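关于我们

阅读时间：约 11 分钟

Pindevham 是一家写偏头痛的公司。这句话在饭桌上说出来，对方通常会停一下筷子，然后问两个问题：这也能开公司？你们自己头疼吗？

两个问题的答案都是能，都是疼。公司里一大半的人有偏头痛，剩下的人跟有偏头痛的人住在一起，后者在某些方面更懂行，比如知道哪一级台阶会响，哪个柜门不能松手让它自己关。

我们做的事情说起来很朴素：把医生在诊室里讲得飞快的那些话，用人能看懂的中文再讲一遍；把病人在诊室里想不起来的那些事，想办法让他们提前记在纸上。前者是文章和手册，后者是一本头痛日记。除此之外还有一门课，一条每周开放几个晚上的留言通道，以及一间灯光调得很暗、常被快递员误认为已经倒闭的办公室。

我们从哪儿来

办公室在 Eltberg，二楼，楼下是一家卖窗帘的店。选这里的时候我们考察过不少地方，有一处落地窗朝西，中介把窗帘拉开，骄傲地请我们看夕阳，三个同事同时转身面壁。后来就定了窗帘店楼上。租约签完才发现楼道里的灯是声控的，而且很灵敏，咳嗽一声，整层雪亮。我们给物业写过信，物业回信说这是节能措施。

公司成立之前，最早的东西是一份打印的小册子，四张纸对折，订书钉订歪了。写它的起因很简单：几个人在同一家门诊的候诊区坐久了，发现彼此手里拿着同一张宣传单，正面写着“避免诱因”，背面是空白的。诱因有哪些，怎么找，找到了是“天气变化”该怎么避免，单子上一概没有。有人当场在空白的那面开始列问题，列到护士叫号还没列完。

那份小册子印了 100 份，放在候诊区的架子上，夹在一份牙齿矫正广告和一份过期的健走活动通知中间。第二周去看，一份不剩。我们高兴了好几天，后来得知其中有一摞被用来垫过打印机。不管怎么说，剩下的那些确实有人拿走了，因为开始有人按封底的地址给我们写信。

信里的问题大致可以归成几类。第一类问药，这个我们不能答，到今天也不答，后面会讲。第二类问“我这算不算”，意思是疼是疼，可是好像也没有疼到书上那个地步，有没有资格看医生。第三类根本没有问题，就是写了一整页，从哪年开始，在哪辆公交车上，当时吃了什么，单位的人怎么说，最后一句往往是“不用回信”。我们都回了。

第三类信后来成了公司存在的主要理由，也成了邮资超支的主要原因。

我们具体做什么

先说文章。网站上目前的文章都围着偏头痛打转，写诊断是怎么回事，先兆是什么样子，去看医生之前可以准备什么，怎么跟上司请假，怎么跟孩子解释今天为什么不能放动画片的声音。每篇文章在发布前要过两道关：一道由神经科背景的审稿人看对不对，一道由正在头痛或刚头痛完的读者看能不能读下去。第二道关更难过。一位审稿读者曾在一篇我们很得意的长文上只批了四个字：“太长，恶心。”这里的恶心是症状描述，我们问过。

从那以后文章一律分成短段，重要的话放前面，不用白底黑字，不放会动的东西。页面做出来不太好看，设计师为此沉默了一阵，后来她自己也犯了一次，回来就把最后那个渐变按钮删了。

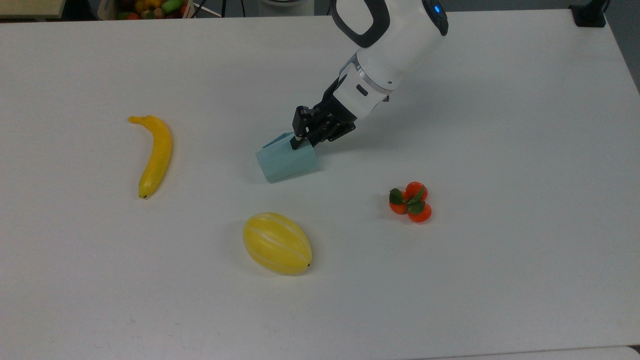 机械臂与浅蓝色杯子

再说日记。它叫 Chauhan，是一本纸质的头痛日记，手掌大小，灰色封皮，内页淡绿，可以平摊。为什么还要做纸的，这个问题每次开会都有新来的同事提，每次都由老同事把手机亮度调到最高递过去，讨论就结束了。

Chauhan 的内容很少。每天一行，疼没疼，几点开始，几点过去，做了什么，还有一个小格子写“别的”。我们试过更详细的版本，有气压、睡眠时长、饮水量、情绪的十级评分，印出来很有科学气息。试用的人坚持得最久的一位写到第九天，那天的情绪评分栏里填的是“烦这个表”。于是砍掉了。现在的版本在诊室里翻开，医生能在很短的时间里看出一个月的大概，这正是它要干的活。它不诊断，也不预测，更不会给你发奖章。

“别的”那一格是全本最受欢迎的部分。用户同意分享给我们的日记里，这一格写过“婆婆来了”“婆婆走了”“隔壁装修”“又忘了吃早饭”“笑太厉害”。有一本从头到尾只写天气，非常工整，我们怀疑那位读者把它当成了气象记录，不过既然有用，也就不去打扰了。

然后是课。课叫 Prisetti，一共 4 次，每次不到一小时，线上线下都有，摄像头可以不开，话可以不说，中途躺下也可以。前两次讲这个病本身和怎么跟医生谈，第三次讲工作和家里，最后一次什么也不讲，留给大家问。最后一次总是超时。课的名字没有任何含义，当时需要一个在各种表格里都不会跟别人重名的词，选了它，之后陆续有人来信分析它的词源，有两种说法我们觉得比没有含义要好，只是不好意思采用。

到今年 3 月为止，上完整门课的人是 1,326 位。报了名的比这多，有些人没上完，我们问过原因，排第一的是“那天头疼”。对此我们没有什么可说的，后来加了补课，补课那天头疼的，还可以再补。系统里有一位学员的第三课改期改了许多回，负责排课的同事已经把她当成一个老朋友，逢年过节会想起来。

留言通道放在最后说，它也最花力气。每周有几个晚上，有人值班看留言，来的问题能答就答，不能答的就告诉你该去问谁。值班的人受过培训，培训里最长的一节叫“如何不给建议”。人看到别人疼，很难忍住不说“你试试热毛巾”，这一节就是练习忍住。练习方式是两人一组，一个人描述症状，另一个人只能提问和倾听，谁先说出“我有个亲戚”谁洗杯子。水池边的分工因此一直很固定。

我们不做什么

不卖药，不推荐药，不评论你手上的那盒药。邮件里发来药盒照片问“这个行不行”的，我们会回一段礼貌而无用的话，请你去问开药的医生或者药剂师。说它无用是站在收信人的立场，我们自己觉得它很有用，它让我们晚上睡得着。

不卖枕头。这一条单独列出来，是因为每个月都有人想跟我们合作卖枕头。也有卖香薰的、卖头箍的、卖一种据说来自高原的石头的。石头的那家寄了样品，很沉，现在用来挡会议室的门。

不收药企的钱来写文章。听起来很高尚，实际执行起来就是每年秋天对着预算发一会儿呆。公司的收入来自三个地方：卖 Chauhan，给企业和学校做内部讲座，以及接一些门诊的委托，替他们改写那些没人看得懂的告知材料。改写材料这一项最稳定，看不懂的告知材料从来不缺。曾经有一份同意书，一句话里有七个逗号和两个“以及其他”，我们改完只剩两行，委托方的法务打来电话，声音都有点抖。最后双方各退一步，改成了五行。

不承诺治好。偏头痛这个病，以我们和它打交道的经验，能管得好一些，能少占去一些日子，能让你下次在诊室里说得清楚一点。谁跟你保证以后再也不疼了，请先看看他是不是在卖石头。

还有，我们不是急诊。如果头痛来得突然而且前所未有地剧烈，或者伴着说话不清、半边身子没力气、意识不对、发高烧脖子发硬，或者是撞到头之后出现的，请马上去急诊或叫救护车，别给我们留言。值班的人看到这种留言会出一身汗，而且除了叫你去急诊，也说不出第二句话。 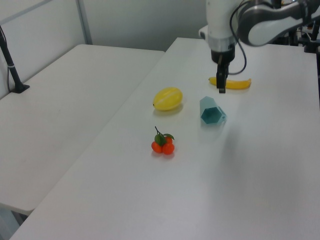
我们怎么干活

前面说过办公室很暗。除了灯光，还有几条别的规矩，新同事入职时会拿到一张纸。

不许喷香水，不许微波炉热鱼。第二条在别的公司是礼貌问题，在我们这里按工伤讨论。

每天下午有一段安静时间，不打电话，不开会，键盘也尽量轻一点。原本定在两点到三点，后来发现大家都很喜欢，就悄悄延长到了三点半，至今没有写进正式文件，写进去就得重新签字。

任何人可以在任何时候说“来了”，然后离开，不必解释，手头的事由旁边的人接着。为此我们的文档都写得很啰嗦，每一步都记下来，因为写的人可能下一分钟就不在座位上了。这套办法起初看着像是损失效率，用久了倒很顺手，年终盘点的时候，误期的稿子只有一篇，误期原因是打印机。还是当年那台打印机，垫过的小册子还在底下。

每篇稿子写完要念出声来。偏头痛发作时很多人没法看字，家里人会念给他们听，念不顺的句子就要改。念稿子的声音从会议室传出来，压得很低，断断续续，窗帘店的人有一回上来问我们是不是在做什么仪式。

我们还有一个错误本。发出去的内容凡是有读者指出错误的，查实之后就改，改了什么、哪天改的，写在文章末尾，同时抄一份在错误本里。本子放在茶水间，人人可翻。最旧的一条是把左右写反了，最新的一条是一个标点，来信指出标点的读者用了整整两页纸，论证严密，我们服气。

审稿人的名单和各自的利益申报可以来信索取。之所以没有放在这个页面上，是因为上次放的时候，名单比正文长，读者以为点错了地方。

一些常被问到的事

可以上门拜访吗？可以，请提前写邮件，上楼时脚步轻一点，不要咳嗽。

有没有手机版的日记？没有。做过一个，灰得看不清字，调亮之后又有人看着难受，来回改了一年，放弃了。可以自己拍照存档，门诊一般也接受复印件。

孩子能用 Chauhan 吗？能，有一个儿童版，“别的”那一格大一倍，因为孩子要在里面画画。画的大多是恐龙，也有一些我们认不出来的东西。孩子的头痛请务必先让医生看过，日记是带去给医生看的，别拿它代替看医生。

医院想订一批怎么办？写信给我们，量大有折扣，折扣不大。去年一年各门诊订走了 1,595 本，我们是自己装的箱，装到后半程才发现楼下窗帘店有一台自动封箱机，而且早就愿意借。

招人吗？偶尔。目前缺一个懂排版的，最好能忍受淡绿色。有没有偏头痛都行，没有的话请有心理准备，同事会用一种羡慕的眼神看你吃巧克力。远程可以，面试安排在上午，灯光请自便。

可以转载文章吗？门诊、学校、病友小组可以免费转载，请整篇用，别只截半句。有一回我们写“有些人觉得咖啡有帮助，有些人喝了更糟”，被截走了前半句，贴在一家咖啡店的黑板上。店倒是不错，离 Eltberg 车站不远，我们去交涉的时候喝了一杯，一半的人觉得有帮助，一半的人更糟。黑板后来擦了。

支持我们

如果觉得这些东西有用，最实在的办法是把一本 Chauhan 送给需要的人，或者告诉你的门诊有这么个地方。捐款也收，用途写在年度账目里，去年捐款最多的一项开支是邮资，其次是把声控灯换成普通开关，物业终于松了口，条件是费用自理。

也欢迎来信，长短不论，写“不用回信”的也一样。信会拆，会看，会有人回，回得慢一点，请别着急。如果三周还没有消息，多半是值班的人躺下了，再写一封就好，标题里加上“第二封”，我们会把它放在上面。

本页更新于 9 月 14 日。改动：补充了儿童版的说明，更正了安静时间的起止，删去一处关于石头产地的描述，厂家来信说不是那座山。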